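The kitchen that will not leave you alone

By Abdelkrim Alaoui

2018-09-21

The fridge wanted me to know that I was low on butter. I was standing in front of it at the time, holding the butter.

I had agreed to live for the whole of July with a connected kitchen, fitted at the expense of Matby, a firm that would like you to have one too. There was a fridge with a screen in the door, an oven that could be started from the bus, a set of scales that spoke to my phone and a kettle that spoke to the scales. I never did find out what they talked about.

The pitch is an old one. Housework eats our time, machines give it back, and the hours saved will be spent on children, books and long walks. It was said of the vacuum cleaner and the twin tub, and the people who have studied household time since then have mostly been unimpressed. Clean shirts became easier, so we began to expect one every day. I see no great reason why a talking kettle should break the pattern.

Matby's people do not see it that way. At the showroom in Gronasport, a port town now busy turning its warehouses into places where you can buy a lamp, I was walked through a day in the life of a family called the Whitelaws. The Whitelaws do not exist, although their name is borrowed from the range of cupboards they live with. Their coffee is ready when they wake. Their oven knows they are late. At no point in the film does anybody wipe anything.

I asked who empties the dishwasher. My guide laughed politely and said the research was going in that direction.

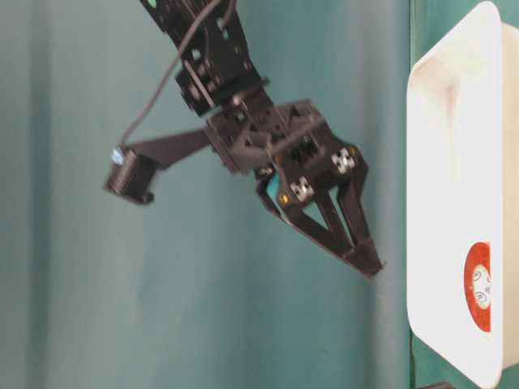
A black robotic arm and gripper against a teal backdrop.

It has been going in that direction for as long as I can remember. Every few years a trade fair shows us a kitchen that will cook the supper and put the plates away, and every few years I go home and put the plates away. What reaches the shops in the meantime is the cheap part of the dream: the screen, the app and the message about butter.

To be fair to the oven, I liked the oven. Turning it on from the bus saved me a wait on the evenings when I had remembered to put something in it that morning. There were two of those. On the others I could have warmed an empty oven from anywhere in the country, and once, by leaning on my phone, I did.

The scales were less of a success. They are made by Winier and will weigh flour to a fineness that no cake of mine has ever called for, but they would not weigh it at all until I had made an account, chosen a password and agreed to seven pages of terms. I read them. Winier may keep a record of what I weigh and when. It may share that record with partners, who are not named. I rang to ask who the partners were and was told that the company took my privacy very seriously, which is the sort of thing people say when they have been asked a different question.

That is my real quarrel with all this. A wooden spoon has no view on how often you use it. The old fridge in my mother's flat hummed like a lorry and iced up every winter, but it did its job for most of my life and never once asked for an update. When the connected one needed an update, in the second week, the screen went blank for four hours. The food stayed cold, I was assured. I opened the door and put my hand on the milk, as people have always done.

How long will the updates last? I put that to Matby as well. The firm promises support "for the expected life of the product" and does not say what it expects. A fridge ought to see out a decade with ease. Try to think of a phone you would still trust after that long, then imagine it built into the wall and full of chicken.

Some people will gain from these things, and I don't want to wave that away. A neighbour with bad hands found the voice controls on the oven far easier than my own stiff knobs, and she asked sensible questions about the price. The price was what ended the conversation. Those who might be helped most are being shown a luxury, and the films are full of healthy young couples with very little in their cupboards.

The fitters came at the end of the month and took it all out again in a morning. They were quick and careful, and one of them told me he had a gas hob at home and a kettle that whistles.

My old fridge went back into its corner. I bought more butter, as it happens. The phone still tells me I am out of it, and I have yet to find the page where you close the account.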